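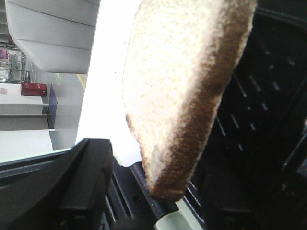
Home News Business Schools Events Contact

Search this site
Enter keyword Go

Danlow workshop teaches robots breakfast, one slice at a time
4/15/26
By Intan Sumampouw

DANLOW — A small robotics company on the east side of town is spending the spring teaching a robot arm to make breakfast, and it is doing so by having people guide the machine through the job again and again.

Ekwood moved into its Orakzai Street workshop 2 years ago. Its staff had worked mainly on sorting parts for furniture makers. The breakfast project, which the company calls Droltelwood, started in the winter and is its first attempt at kitchen work.

The method is simple to explain. An operator sits a few feet away with a pair of hand controls and moves the arm remotely. The arm picks up a slice of bread, carries it to the appliance and lets go. Every movement is recorded, along with video from a small camera near the gripper. One full run is called a demonstration. When enough of them have been collected, software is trained on the recordings and the arm tries the task with no one at the controls.

Ekwood wants 3000 demonstrations before it begins the main round of training. The first 500 were finished in March, and the company says it is on schedule for the rest.

Bread was picked as the starting point because it is cheap and hard to handle well. A gripper that squeezes too hard leaves dents or tears the crumb. One that holds too lightly drops the slice on the way over. Slices also differ from loaf to loaf, and a fresh one bends more than one that has been out of the bag for an hour.

Operators work in short shifts and change places often. The company found early on that people got careless after long stretches, and careless runs had to be thrown out. A run is also dropped if the operator stops halfway to think, though small corrections are kept. Staff say those are useful to the software, which needs to see how a person recovers when the bread goes in crooked.

The position of the bread is changed between runs. Sometimes it lies flat near the appliance, and sometimes it is farther off or turned to one side. The appliance is shifted a little as well. 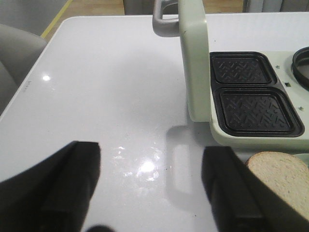 The open breakfast maker at Ekwood's workshop, with a slice of bread in front of it and the gripper fingers nearby.

Some of the teaching is done directly by hand. For a few steps, including closing a lid, a worker takes hold of the arm and pushes it through the motion while the motors are set to give way. Ekwood uses this for movements where the operator needs to feel how much force is required. It is slower than remote control, and only 200 of the planned demonstrations will be made that way.

The company has no plan to sell a breakfast robot. It hopes to use what it learns in packing and light assembly, where soft or uneven items are still mostly handled by people. Two food packing firms in the county have asked to see the results, according to Ekwood, which did not give their names.

New operators get one morning of practice before their runs are counted. No technical background is required, and several of the current group came from retail and restaurant jobs. Ekwood is taking applications for four more part-time operators through the end of April. Forms are available at the front desk on Orakzai Street.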